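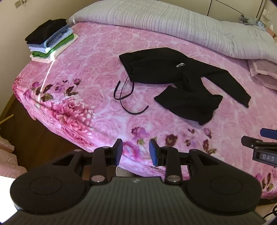 I finally went to one of the neighborhood safety evenings in Clatusthorpe, and I came home so fired up that I'm writing this at the kitchen table with my coat still on!

Some background for anyone who doesn't live here. Over the summer we had a run of car break-ins on the streets behind the library, then two bikes gone from Bodatero Street in the same week, and after that the neighborhood page turned into a wall of doorbell clips and guesses. A guy in a gray hat was "definitely" the thief for three days. He was delivering phone books. I was as guilty as anyone of reading all of it at midnight and then getting up to check the back door again.

So when a flyer went up for a meeting with the police department's community officer, I put my name down. I expected a dozen people and a box of donuts. The room at the Bíró Center holds 42 and there were people standing along the wall.

What we heard about the break-ins

The officer was great – plain talking, no slides, happy to say "I don't know" when she didn't. She went through the reports from the past few months street by street. Most of the cars had been unlocked. Most! In several cases the owner had left a garage door opener clipped to the visor, and I felt my face go hot, as mine had been on the visor since the day we bought the car. (It's in my bag now.)

She also asked us to call in the small stuff. A lot of people in the room had lost change or sunglasses or a phone charger and never bothered reporting it. Without a report there's nothing on the map, and the map is what they use when they decide where to send a patrol car overnight. A woman behind me had been hit twice and hadn't called either time. The non-emergency line picks up at all hours, and she was told a report like hers takes 10 minutes over the phone.

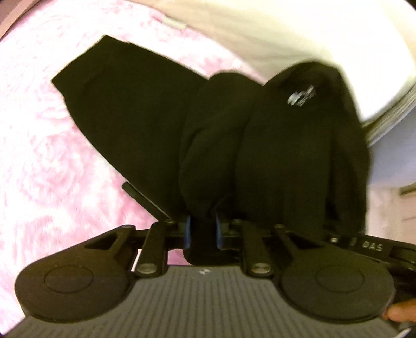 Writing down serial numbers

My favorite part of the night was Jacobus Ngcobo, who runs the bike repair bench at Vokari and has the loudest, happiest voice I've ever heard indoors. He flipped a kid's bike upside down on a folding table and showed us where the number is stamped, under the pedals on most of them. Then he asked who had theirs written down. Three hands, one of them his own.

Apparently the police had recovered a bike the week before and couldn't give it back to anyone. It was just sitting there in the property room with a tag on it. My husband's bike cost 700 dollars and I couldn't have told you a single thing about it except that it's green and he loves it more than the lawn mower.

We did ours as soon as I got in. I held the flashlight and he read the numbers out, and we put them in a notebook along with the TV, both laptops and my sewing machine. Then my daughter wanted her scooter in there too, so it's in there, with a drawing. 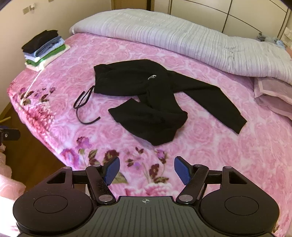 The part about the neighborhood page

This got a little tense, but I'm so glad it came up. A man near the front said he'd had his picture posted twice while walking his own dog on his own street. He was calm about it, and the room went very quiet. The officer said if you see something happening, call it in first, and describe what the person is doing before you get to what they look like. She'd like us to save video instead of posting it, too, and most doorbells wipe their clips after 30 days, so do it early.

I've deleted a couple of my old comments. I should have done that a while ago.

What's next

There's another meeting next month, same room, and some 10 of us stayed behind to swap phone numbers for a block contact list. I have our side from the mailbox down to the corner. If you're in one of those houses and I haven't knocked yet, I will – probably with banana bread, depending on how the bananas look tomorrow.

Also, whoever left a blue umbrella under the chairs in the second row, I have it. It's on my porch. Well, inside my porch. Locked.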